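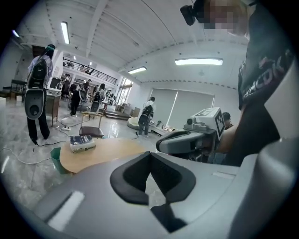
Granita

Granita is a semi-frozen dessert made from sugar, water and a flavoring such as lemon, coffee, almond or strawberry. It comes from Sicily, where it is often eaten for breakfast with a soft brioche roll. It is related to sorbet and Italian ice but has a coarser, more crystalline texture.

Preparation

Sugar is dissolved in warm water to make a syrup, which is cooled and mixed with fruit juice, coffee or nut milk. The mixture is poured into a shallow metal pan and frozen. As ice forms along the sides, it is scraped toward the middle with a fork, and this is repeated until the whole pan is made up of loose crystals. A common home batch uses 500 milliliters of liquid. Too little sugar gives a hard block, while too much keeps the mixture from freezing. Alcohol also lowers the freezing point, so wine granitas are made with only a small amount.

Texture

Texture varies by region. Granita in the east of Sicily tends to be smooth, and many shops there use a churning machine. Hand-scraped versions are chunkier and melt more slowly in the glass.

Varieties

Lemon, almond and coffee are the traditional flavors. Coffee granita is usually topped with whipped cream. Mulberry and pistachio are also common, and watermelon is popular in summer.

Storage

Granita is best eaten soon after scraping. If kept in the freezer it sets solid, but it can be left out for a few minutes and scraped again.

See also

Sorbet
Shaved ice
Semifreddo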